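Clultar Cup

The Clultar Cup is an annual knockout competition for amateur soccer clubs in the Nollside district. It is played over four weeks in October and is open to eight teams, which qualify by league position at the end of the previous season. The current holders are Zunwood Athletic.

Format

The competition has three rounds: quarterfinals, semifinals and a final. Quarterfinals and semifinals are single matches played at the ground of the team drawn first. A tie level after 90 minutes goes directly to penalty kicks. Extra time of two 15-minute halves is used only in the final.

Each club may name up to seven substitutes and use five. A player sent off in any round is suspended for the next cup match, and the suspension carries over to the following season if the club is eliminated. Yellow cards are cleared after the semifinals.

History

The cup was first contested as a preseason event with four entrants. It was moved to the fall and expanded to its present size after the Nollside and Eze leagues merged. Matches were originally played on Saturdays but were shifted to Wednesday evenings, with a 7:30 p.m. kickoff, to avoid conflicts with league fixtures.

Zunwood Athletic and Eze Rovers have met in the final more often than any other pair. In their most recent meeting, Zunwood won 2–1 after extra time. Kelechi Anozie scored both goals for Zunwood, the second from a direct free kick. Eze finished the match with ten players.

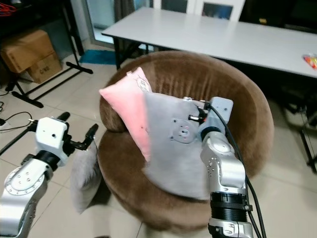 Venue

The final is held at Nollside Park, which has a capacity of about 3,000, mostly standing. The playing surface is natural grass and measures 100 by 64 meters.

Records

Most goals in one final: Asabe Garba (Eze Rovers), 3
Most appearances in the final: Kelechi Anozie (Zunwood Athletic), 6

See also

Nollside District League
Eze Rovers
Zunwood Athletic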